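Dotadora Quarterback Snaps

Play-by-play table of quarterback snaps from the Navaratnam semi-pro league, built for the Censka depth chart tool. One row per snap. Version notes are at the end of the file.

Contents

snaps.csv has 1356 rows and 22 columns.
starters.csv lists the named starter for each team and week.
injuries.csv gives the week a player was listed, the body part and the week he came back.

Where the data comes from

Snaps were typed in from game film by two people working separately, then compared with the official score sheets. Where the two entries did not match, the film was watched again and the second viewing was kept. Roleo did not film its first two home games, so those rows come from the score sheet only and have source set to "sheet".

Columns you will probably use

qb_id: stays the same if a player changes teams.
down, distance, yard_line: as called on the field. Penalties are applied on the next row.
pressure: yes, no or blank. Blank means the camera angle did not show the pocket.
play_type: pass, run, sack, kneel or spike.
injury_flag: set on the last snap before a player left the game hurt. It is not set if he came back in the same half.

Known problems

Kneel-downs are counted as runs in the league's own totals but not in ours, so rushing yards will be off by a few per game. Two teams changed jersey numbers in October and some backup snaps before that may be under the wrong qb_id. Ankle and foot injuries are one category because the reports mix them up.

Suggested use

Comparing starters with backups works fine if you drop anyone with fewer than 20 snaps. For completion rate by down we would use 30. The table is too small for win probability models.

Loading

Files are UTF-8, comma separated, with a header row. Blank cells are missing values, not zeros.

Changes

December: fixed distance on goal-to-go plays, added the source column.
November: first release.
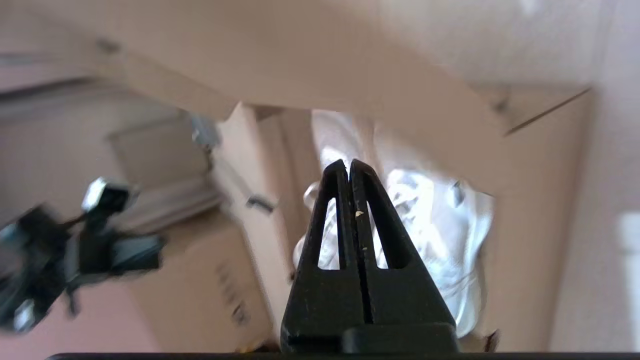
Playoff games are not in this release. They will go in a separate file with the same columns, plus one for overtime.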